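Spring walk-round, Letura Hall: my checklist, with the bits I muttered along the way

I do this walk-round every April and again in the autumn, and each time somebody asks if they can borrow my list. So I've typed it up properly, with my comments left in, because the comments are the only part worth having! The hall is a 1930s brick building with a flat-roofed extension on the back. It's used for toddler mornings, choir, the games club and far too many fortieth birthdays. If your building is newer than ours you can skip the section on the boiler cupboard and feel smug.

Last gone through and tidied up: 22 September 2026.

1. FRONT DOORS AND PORCH
Both leaves open fully and stay open: OK
Closer on left-hand door: NEEDS ADJUSTING
Mat flat, no curled corners: OK
Porch light on sensor: OK

Comment: The left closer slams. It has slammed for as long as I've been coming here and I'd sort of stopped hearing it, until I stood next to it with a pushchair and nearly lost an elbow. Quarter turn on the lower screw, try it, another quarter turn if needed. Don't go mad with it or the door won't latch in a wind.

2. WAY OUT
Rear fire exit opens with one push: OK
Path outside clear to the gate: FAIL, then OK
Signs lit: OK (one dim, see below)
Corridor clear: OK

Comment: The path failed because of a stack of chairs, the grey ones with the broken feet, which had been put outside "for the tip" and had clearly been there long enough to grow moss. I moved them. If you put something outside the fire exit, please take it away the same day, or better still don't put it there. The dim sign is the one by the kitchen. It still works on test but I've ordered a new fitting from Morikawa and will swap it when it comes.

Emergency lights got their full run this time. Start it when the hall's free for the whole evening, bring a flask, and don't do what I did one year and book it before choir (they were very nice about singing in coats next to the open door, but I won't be forgiven).

3. KITCHEN
Fire blanket on hook, tapes hanging down: OK
Extinguisher pin and seal in place: OK
Fridge seal: WORN
Kettle and urn leads: OK
Hot tap warning label: MISSING

Comment: The urn is a Pandis and older than some of the people who fill it, but the lead is sound and the lid fits. What I don't love is where it lives, right on the corner of the worktop where a small hand can reach the tap. It's now at the back against the tiles. Please leave it there! The label for the hot tap has gone again. I've written a new one in marker and stuck it down with the good tape.

4. SOCKETS, LEADS AND ANYTHING WITH A PLUG
Wall sockets, no cracks or scorch marks: OK
Extension leads fully unwound when in use: FAIL
Stage lights: OK
PA amplifier: OK
Games club box: mostly OK, one charger binned

Comment: The extension lead again. It's a reel, and a reel left wound up gets hot when you run a heater off it. I found it with two turns pulled out and a 3000 watt fan heater on the end, and the drum was properly warm. I've tied a luggage label to the handle saying PULL IT ALL OUT in capitals. I've also taken the fan heater home, so if you're wondering where it is, it's in my shed and it's staying there.

With shared headsets I bend the band gently, look for splits at the sides, wipe the pads and check that nothing sharp is sticking out of the decorative bits. The cat-ear sort get grabbed by the ears, so that's where I look first. The charger I threw out had a split at the plug end with copper showing.
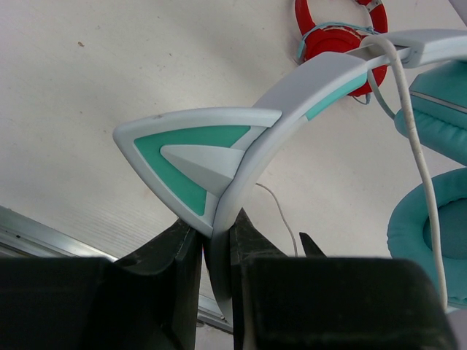
Rasha Yammine wrote back after the first draft went round to say that a look-over is fine for most things, but the reel ought to go on the list for proper testing with the kitchen items, and could I please stop calling it "the orange menace" in an official document. Fair enough on both counts. It's on the list, and I've asked Rovell for a price.

5. MAIN HALL
Floor, no lifted blocks: ONE LIFTED, by the piano
Stacked chairs no higher than 8: FAIL
Table legs lock: OK except two
Curtains clear of heaters: OK
Window catches: OK

Comment: I know it's quicker to make one big tower of chairs. I do. But they lean, and the toddlers like to pull at the bottom one. The two tables that don't lock have red tape on the underside and have gone in the store cupboard facing the wall. Toshio Kaneko is gluing the floor block back down and would like everybody to walk round the piano until it's set.

6. BOILER CUPBOARD
Nothing stored inside: FAIL
Carbon monoxide alarm, test button: OK
Vent clear: OK

Comment: Bunting! Bags of it, plus a paper dragon. It's all in the loft now. The cupboard stays empty, however handy it looks.

STILL TO DO
Fridge seal: ordered
Sign fitting by kitchen: waiting for delivery
Reel and kitchen items tested: waiting for Rovell
Two tables: mend or replace, Teodora Dervishi to decide
Spare key to the meter cupboard: if you've got it, please post it through my door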